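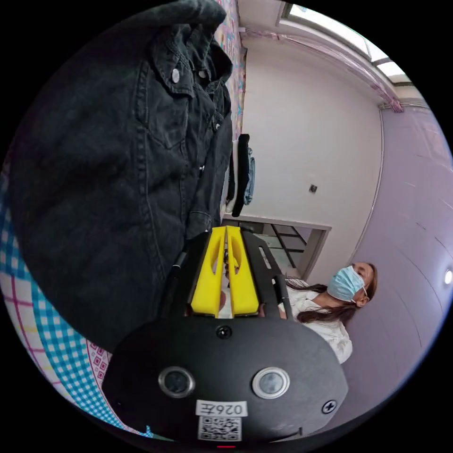
I have come around, slowly and with a fair amount of grumbling, to the idea that we should all keep our things longer. My town, Mistlow, has lost its shoe repair shop and its sewing machine shop in the time I've lived there, and I miss them both more than I expected to. A new heel used to be a Saturday-errand sort of thing, cheap and quick, and you came home feeling rather pleased with yourself.

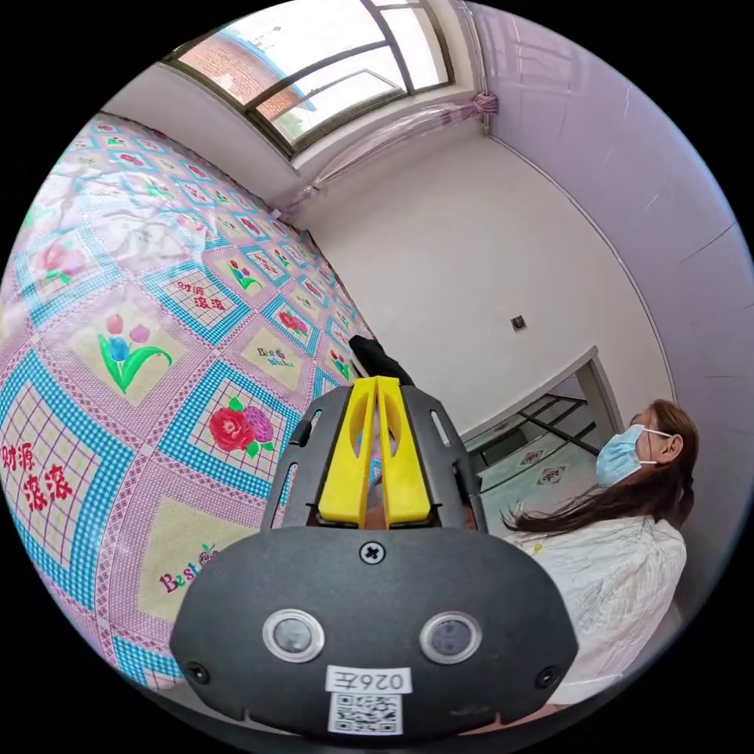 Repair begins with being let in. My old Mekel radio has a back that comes off in a minute, and I've had it off more times than I can remember, mostly out of curiosity. I warm to anything that shows its fastenings the way the dark gray housing here does, with a cross-head screw right there between and above the lenses. Glue is another matter. I once paid 70 dollars to be told that a glued lamp couldn't be opened, and I'm still sore about it!

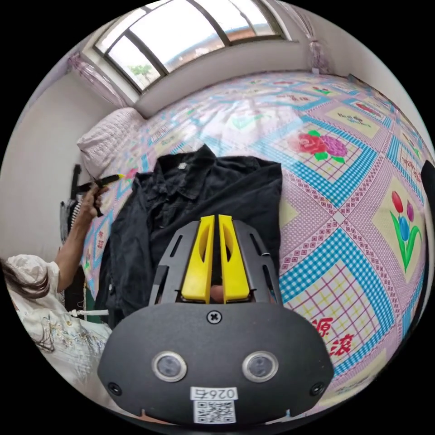

A black garment with a collar and a small white button, spread on a large bed.

Clothes are the easiest place to start, and I'd say so to anyone who thinks mending is beyond them. A good coat can cost 200 dollars, and a button costs next to nothing (there is always a jar of them in somebody's kitchen drawer). 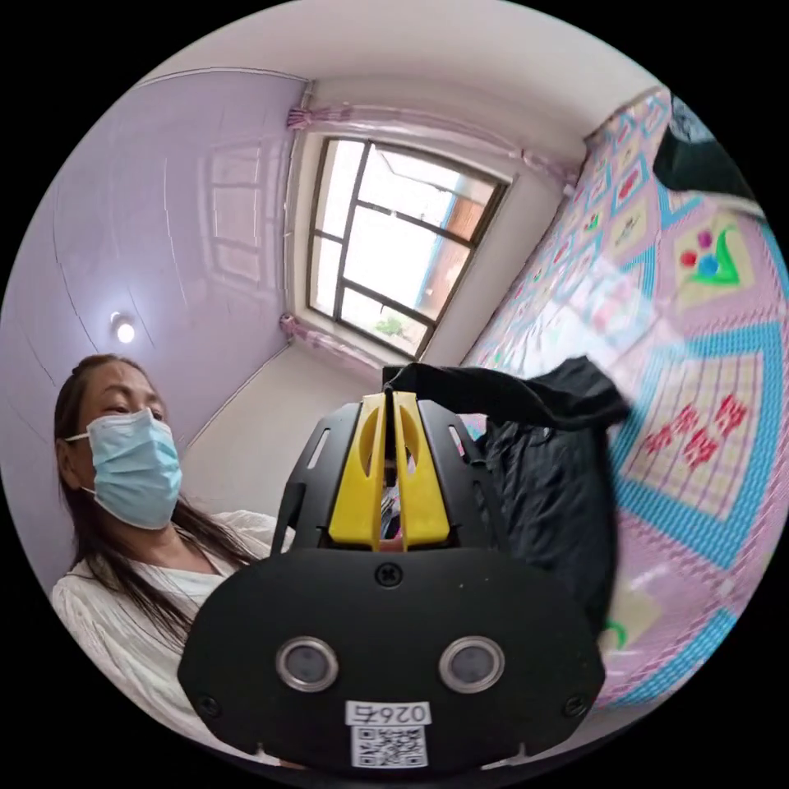
I would like our schools to teach a little of this again – a hem, a patch, a seam – to every child, and I'd happily see my taxes go toward the thread. My own mending gets done in the evening, sitting on the bed with the whole pile beside me, and there is usually a big fold of something hanging over the mattress edge, just like the dark gray cloth here. I'm slow at it, and my stitches wander, but the coat I wore all last winter was done that way and I plan to wear it again.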